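Wurkeck legt Prüfleitfaden für simulierte Greifversuche vor

Der Arbeitskreis Wurkeck hat im April die überarbeitete Fassung seines Leitfadens für Greifversuche in der Simulation veröffentlicht. Das Dokument umfasst 42 Seiten und richtet sich an Betreiber von Kommissionierzellen, die Greifprogramme vor der Freigabe virtuell prüfen. Grundlage sind 989 Simulationsläufe, die der Integrator Briltadska an seinem Standort Vutbridge ausgewertet hat.

Neu ist die Pflicht, Ansichten aus Greifernähe zu archivieren. Bisher genügte eine Übersichtsansicht der Zelle. Nach Angaben des Arbeitskreises lassen sich Teilverdeckungen von Packstücken damit nicht ausreichend beurteilen. Je Versuchsreihe sind künftig mindestens drei Ansichten abzulegen, jeweils mit Versionsstand des Szenenmodells und der Beleuchtungsparameter.

Auch an die Szene selbst werden Anforderungen gestellt. Auflageflächen mit Lochraster sind mit Schattenwurf zu rendern, Behälter mit durchbrochenem Boden und durchbrochenen Wänden als vollständige Geometrie. Vereinfachte Hüllkörper sind nur noch für die Kollisionsrechnung zulässig. Bedruckte Packstücke müssen in gedrehter Lage und mit teilweise verdeckter Beschriftung geprüft werden, etwa ein Zuckerbeutel, dessen Aufdruck auf dem Kopf steht und zum Teil hinter dem Greiferfinger liegt.
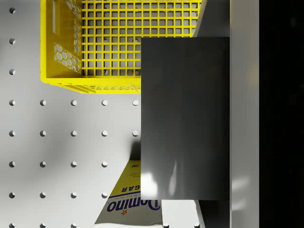 Übergangsfrist und Nachweise

Für bereits freigegebene Programme gilt eine Übergangsfrist von drei Monaten. Danach ist bei jeder Änderung an Greifergeometrie oder Behältertyp ein neuer Nachweis zu führen. Reflexionen auf Greiferflächen sind im Prüfprotokoll gesondert zu vermerken, sofern sie im Auswertebereich der Bildverarbeitung liegen.

Die Vorlage für das Protokoll wurde von Rätsep erstellt und liegt dem Leitfaden als Anhang bei. Eine Prüfung an der realen Zelle ersetzt das Verfahren ausdrücklich nicht. Rückmeldungen zur neuen Fassung nimmt die Geschäftsstelle von Wurkeck schriftlich entgegen.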